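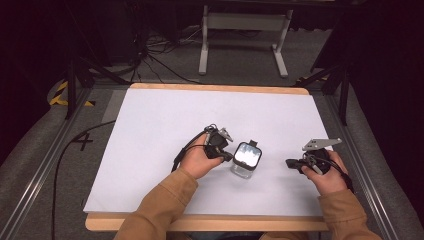

Departamento de Envasado y Preparación · Planta de Boven

Acta de la reunión del 12 de marzo de 2018

Asistentes: Trudy Sutcliffe (jefa de turno), Elsie Dawber (preparación), Hamish Merrick (mantenimiento), Oksana Hrynyshyn (automatización) y yo, Azucena Zavala, que otra vez me ha tocado escribir. Se excusa la gente de Kereama, que tenía inventario.

Aviso: tomo notas como hablo, así que si alguien quiere un acta más seria que la pida antes de empezar y me siento al otro lado de la mesa.

1. Acta anterior

Se aprueba con una corrección de Hamish: lo que se compró en noviembre fueron abrazaderas, no bridas. Corregido queda.

2. Cómo va el puesto de tarros

Oksana nos puso al día. Llevamos grabadas 213 demostraciones con las pinzas de mano y el objetivo de esta fase son 200 válidas. Parece que ya estamos, pero no, porque hay que descontar las que se repiten o se cortan a medias. De momento ha revisado 54 y ha tirado dos. Le quedan unas cuantas tardes de pantalla, pobre.

Para Elsie, que se incorporó la semana pasada: trabajamos con una pinza en cada mano, sobre el tablero blanco, y nos acercamos al tarro por los dos lados. Lo que aprende el sistema es el gesto de quien lo hace, por eso importa tanto que lo haga gente que lleva años con tarros y no el primero que pase por el pasillo (esto último lo dijo Trudy, yo solo lo apunto, aunque me pareció muy bien dicho).

Elsie preguntó si hay que ir despacio. Oksana: a ritmo normal, sin teatro. Si vamos a cámara lenta, luego el brazo también irá a cámara lenta y tendremos otra reunión para hablar de eso. Yo conté que a mí lo que me cuesta es no usar los dedos para recolocar la tapa. Me sale solo, ¡son muchos años!

3. Muñecas, hombros y descansos

Aquí nos alargamos bastante. Con las pinzas en la mano se carga más la muñeca que con el trabajo de siempre, y a mí me lo nota el hombro derecho al llegar a casa. Trudy propone turnos de media hora y luego cambio a otra tarea. Hamish pensaba que con una hora bastaba, y le invitamos muy amablemente a probar una hora. Se queda en media hora.

Hamish se ofrece a mirar si los cables se pueden llevar por arriba. Ahora salen por el tablero y por el suelo y, cuando giras la mano, el cable tira un poquito, lo justo para fastidiar. También repasará la cinta amarilla y negra antes de que se empiece a levantar.

4. Qué pasa con nuestros puestos

Lo pedí yo como punto aparte y me alegro, porque en el comedor se habla de todo y aquí de nada. Pregunté directamente si cuando el brazo sepa colocar tarros vamos a sobrar dos personas en la línea. Trudy contestó que Vustberg, que es quien decide el presupuesto, ha confirmado que este año no se reduce plantilla en preparación, y que lo que se automatiza es la colocación repetitiva del turno de noche. Le pedí que eso nos llegue por escrito. Dice que sí.

Elsie contó cómo fue en Derham, donde estuvo antes: pusieron un paletizador, no echaron a nadie, pero el trabajo que quedó fue vigilar una máquina todo el día y la gente se aburría muchísimo. Me pareció lo más útil de la tarde. Acordamos que quien grabe demostraciones tenga preferencia para formarse después en ajuste y control de calidad — y que esa formación sea en horario de trabajo, que ya nos conocemos.

Oksana añadió que las tapas raras, los tarros con defecto y los pedidos pequeños seguirán siendo a mano durante bastante tiempo. No quiso dar plazos. Insistí y tampoco.

Quedó pendiente el plus por grabar. Trudy no tiene respuesta todavía; yo lo dejo aquí anotado para que no se pierda entre papeles.

5. Otros asuntos

Tarros nuevos: el próximo lote viene con otra tapa. Oksana quiere unos cuantos antes de seguir grabando, para no aprender solo con un modelo. Los pide Elsie al almacén.

Ventilador del vestuario: sigue haciendo ruido. Hamish lo sabe.

Tareas

Trudy: carta sobre plantilla y respuesta sobre el plus.
Hamish: cables, cinta y ventilador.
Oksana: terminar la revisión y pasarnos la lista de tomas descartadas con el motivo.
Elsie: tarros con la tapa nueva.
Azucena: cuadro de turnos de media hora, colgado junto a la máquina del café.

Próxima reunión dentro de dos semanas, a la misma hora, en la sala pequeña.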